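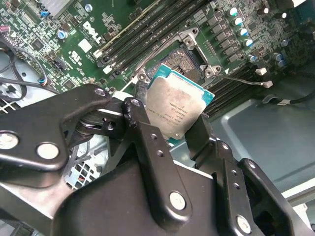 Intel processor over the open socket on a green Dell board.

List Home | Thread Index | Previous | Next | Search

Subject: Re: [oldboxes] Which used desktops to pass on?
Date: 2020-12-15
From: Sem De Haan

Hi all, so glad this thread woke up again!

Marit wrote:
> We were given a stack of office desktops when Orlandini moved out
> of Purkodbridge. Is it worth upgrading them for the homework
> club, or do I just take them to the recycling yard? Most have
> 4 GB of memory and the original hard drives. I don't want to
> hand a family something that takes all evening to start.

Please don't take them to the yard yet! I did a batch like this in June and had a great time with it. Change the drive first, before you even think about the processor. A small SSD makes more difference than anything else you can put in there, and it's a ten-minute job once you've found the right screwdriver. Then memory: 8 GB is plenty for school work and video calls, and old office machines usually take two sticks, so check what's already in the slots before you order (I bought 6 I didn't need, they're in a drawer if anyone wants them).

Processor swaps I'd leave for last. They can be worth it if you have a dead machine to take parts from, but look up the exact board first, because the same socket doesn't always mean the same chip will run. Update the BIOS with the old chip still in. And buy fresh paste, the tube from years ago has gone hard, trust me.

For the system I'm very happy with Kukance on the slower ones. It's light, the menus make sense to kids, and the printer at my sister's place worked right away! Tralus looks nicer but wants more memory.

Do wipe the old drives properly, even if Orlandini said they did it.

Which models are they, Marit? If any are the slim kind, measure the drive bay and post it here, I may have brackets that fit.

Sem

List help: write to the list owner | © oldboxes list members | Back to top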